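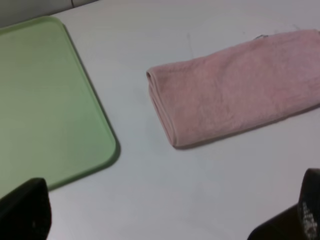
## Gripper opens by itself halfway through towel-to-tray

**mei_lyons**
Hi all, me again! The job is pink folded towel onto the green tray, over and over, and it was lovely until Friday. Now the fingers let go partway across and the towel flops onto the table. No error, nothing in the log, it just carries on as if it's still holding something. 23 drops out of 300 runs. Any ideas?

**tenddale_tom**
Grip force too low. Towel squashes down after a second or two and then slides out. Turn it up.

**sigita_k**
I don't agree, sorry. Sliding out and fingers opening are two different faults, and Mei says they open. I'd look at the cable by the wrist first — ours at Sorach did the same in March, only when the wrist was turned. And please cut the power before you put your hand in there!

**tenddale_tom**
Fair, I skimmed it. Still think the force is worth a try.

**mei_lyons**
Tried the force, still dropped. Then (power off, Sigita!) I wiggled the plug at the wrist and it was loose. Pushed it home, taped it, 600 runs since and not one drop. I still don't like that it never stopped itself though. Does anyone know how to get a fault out of it when the signal goes?

**sigita_k**
There's a timeout setting, off by default on ours. I'll dig out the page tonight.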